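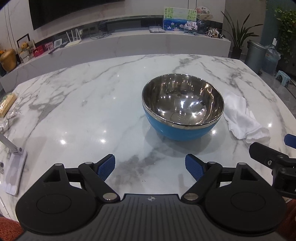
Bowl-and-cloth task, home setting. Hand-held gripper with jaws open, mixing bowl and white cloth on the table.

Gatura: Household Chores Work Package
Progress report to Resuvora, period ending July
Prepared by Efa Lloyd. Reviewed by Bouchra El-Sayed.

1. Status

The work package is on schedule for recording and behind schedule for evaluation. The target of 3,000 usable demonstrations was reached in the last week of the period. Evaluation on the two-arm bench covers one chore of the four planned. The remaining three move to the next period, with no change to the overall budget.

The question set by Resuvora was whether a general-purpose arm with a simple two-finger gripper can be trusted with small kitchen chores in an ordinary home. Our answer at this stage is that it can do parts of them, slowly, with a person within reach.

2. Recording

Demonstrations are made by people using hand-held grippers with the same finger geometry as the bench arms. Sessions take place in furnished homes. We have not asked households to clear their shelves or change the lighting, and operators are told to work at whatever table the family normally uses.

The chore with the most coverage is drying a mixing bowl: pick up the cloth with one hand, steady the bowl with the other, wipe the inside wall and the base, set the cloth down. Operators need a short practice period before their recordings are usable. The common fault among new operators is closing both jaws on the rim at the same time, which leaves neither hand free for the cloth.

Recordings were rejected when the bowl left the view of both grippers or when the operator touched it with a bare hand. Bouchra El-Sayed has asked that rejected material be kept, as part of it may be useful for training a fault detector. Storage for this is within the current allocation.

3. Bench evaluation

The drying chore was run 100 times on the bench with the Trernel controller. The arms completed 88 runs without intervention. Completion here means that the cloth made contact with the inside wall and base and that the bowl stayed upright. It does not mean that the bowl was dry. Dryness was not measured in this period, and the number should not be quoted as a cleaning result.

The runs that needed intervention fall into two groups. In the larger group the gripper closed on a single layer of cloth at the edge of the pile and lost it during the lift. In the other, the arm misjudged the height of the rim and pushed the bowl sideways.
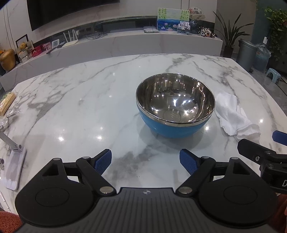

Polished steel remains the main difficulty on the perception side. The inside of a bowl reflects the ceiling lights and the grippers themselves, and the depth estimate there is unreliable. A glossy tabletop adds a second set of highlights. The current workaround is to locate the bowl from its colored outer wall and infer the rim from that. It works for bowls with a plain, contrasting exterior. It has not been tried on steel bowls with no coating, and we expect it to fail on them.

Crumpled cloth is the second difficulty. The policy handles a cloth lying in loose folds better than one laid flat, where there is nothing for the fingers to pinch. A further 200 demonstrations starting from a flat cloth are planned.

4. Speed

The bench arms are slower than a person at every step. Most of the time is lost before the first grasp, when the controller re-plans after small changes in the cloth estimate. Trernel has supplied a revised planner, which will be installed once the bench is free.

5. Next period

Recording continues at the Phuthong site, where the operators are already trained. Efa Lloyd will run the three outstanding chores on the bench: folding a dish towel, stacking two bowls, and moving a full bowl from table to counter. The last of these will be done with dry rice in the first instance.

6. Decisions requested

Approval to carry the unspent evaluation hours into the next period.

Approval to buy a second set of finger pads. The present set has worn at the tips and will need replacing before the stacking runs.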